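El club Raltia aprende a limpiar espejos

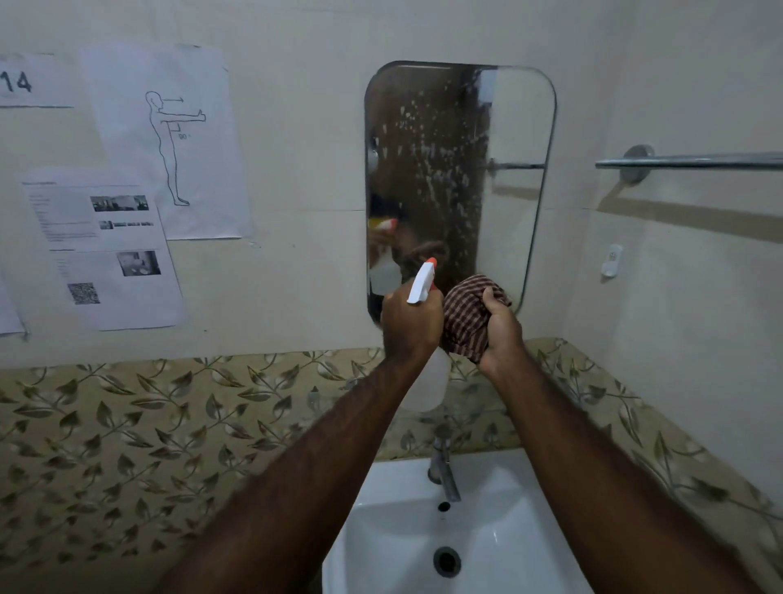 Pulverizador en la izquierda, trapo en la derecha y el espejo todavía lleno de gotitas.

Quien se apuntó en julio al club de robótica Raltia esperando soldar cosas con chispas lleva unas semanas de luto. El proyecto de este curso consiste en enseñar tareas domésticas a un robot, y para eso primero hay que hacerlas uno mismo, muchas veces y con cara de concentración. La lista arranca por el baño, votada por mayoría entre quienes no tenían turno ese día.

Unathi Botha, que coordina el grupo de datos, lleva el registro con una seriedad notarial. Van 96 grabaciones de espejo y el objetivo son 250, a repartir entre todos los miembros, también los que dicen que lo suyo es programar. Cada toma empieza con el espejo salpicado y termina cuando Unathi da el visto bueno, cosa que puede tardar.

El trapo de cuadros tiene ya más horas de laboratorio que varios de nosotros. Se ha propuesto incluirlo entre los autores de la memoria y la moción sigue abierta.

En la parte de software, el equipo Mokoena anda recortando los vídeos y etiquetando cada gesto: rociar, apoyar el trapo, frotar, repasar. Hubo una discusión de casi una hora sobre si «frotar» y «repasar» son lo mismo. Ganó que no, y ahora toca volver a etiquetar lo de antes.

La primera prueba con el brazo será contra el club Drinier, en la sala grande, a las 18:00 del último día de curso. Ellos doblan toallas. Según sus cuentas van muy avanzados, aunque la única toalla que nos han enseñado parecía un calcetín.

Quedan 2 turnos de tarde sin cubrir. Apuntaos en la hoja de la entrada y traed manga corta.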